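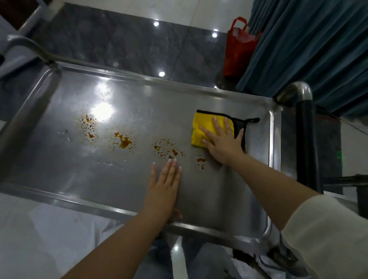
Fig. 1. Cart top, sticky stains still on it, yellow microfibre cloth in the right hand.

Wiping down the service cart: cloths, water and sticky spills
Project report, Kedir Alemayehu
Group: Woldemariam / Wernel bench
November 4, 2023

1. What we wanted to find out
The training kitchen has stainless carts and they get sticky. Syrup, sauce, tea with sugar in it, whatever. The rule on the wall says "wipe after use" and that's it. Doesn't say with what, or how many times. Our question: does a microfibre cloth with plain water get a sticky spill off brushed steel, or do you need detergent, and does it matter which way you wipe.

Started in June with a much bigger plan (three surfaces, five cloths). Cut it down. Steel only, 2 cloths, 2 liquids.

2. Stuff used
- one cart, steel tray top with the raised rim
- yellow microfibre cloth, black backing and a hanging loop
- cotton tea towel, the Miron ones from the cupboard
- cold tap water in a spray bottle
- Tritell dish liquid, a small squirt in the bottle for the detergent runs
- spill mix: sugar syrup with food colouring, and a bit of sauce to thicken it

Total spend was low, most of it was already in the room. Cart is asset number 2442 if anyone wants to use the same one. It has a few old scratches near the handle end, we left those out of the scoring.

3. Method
Spill mix dropped on the tray in separate patches. Not even patches on purpose, because real spills aren't. In Fig. 1 there's a thick puddle near the middle, small drops off to the left with one bigger blob among them, a patch that is mostly tiny specks, and a few long drops by the cloth. We called them blob, splash, speckle and dribble. Not very scientific names but everyone knew which was which.

Left it 30 minutes. Sprayed. Then wiped with the cloth folded, one hand flat on the tray and the other on the cloth. The flat hand matters more than we thought, the cart has wheels and it wanders off if you push hard.

Two ways of wiping:
Straight: one end to the other, lift, refold, go again.
Circles: round and round over the stain, then a straight pass at the end.

After each go we looked at the tray from low down with the light behind it, then ran a clean finger across. Scored 0 (clean) to 4 (still sticky). Kedir did all the finger scores so they would at least be the same finger.

4. Results
Microfibre, water only. Speckle and dribble came off in the first straight pass. Splash needed a second. Blob was the problem, the first pass just spread it into a thin film and you could feel it even when you couldnt see it.
Microfibre with detergent. Blob gone in the second pass. Left streaks though, needed a rinse wipe after.
Tea towel, water only. Poor. Got soaked and pushed everything toward the rim.
Tea towel with detergent. Better but more streaks than anything else, and some lint.

Circles were worse than straight nearly every time. You pick up the syrup and then put it back down in a bigger ring. Only place circles won was the corners, where a straight wipe can't get in under the rim properly.

Brushed grain: wiping along it looked cleaner than wiping across it. We only tried this a few times so don't lean on it.

5. Problems
Light. The steel throws back a bright patch of glare and you can't judge anything inside it. Had to turn the cart and look again, should of done that from the start.
Spray amount was not measured. Some runs clearly got more water than others.
Drying time drifted, one run was left over lunch and we threw it out.
The finger score is one person's opinion, basically.
Also we washed the cloth between sets but didn't time how long it was wrung out for, and a wetter cloth smears more.

6. What we'd tell the kitchen
Scoop or blot a thick spill before you wipe it. Then damp microfibre, straight strokes, refold to a clean side each pass. Detergent for anything that has sat a while, then a plain water wipe. Do the rim and corners last with a fingertip in the cloth. Hold the cart or park it against the bench.

7. Next time
Measure the water. Get a second person scoring who hasn't seen which cloth was used. Try warm water, we ran out of sessions for it. Wernel side of the group also wants to test paper towel, the raw score sheets are in the blue folder if they need them.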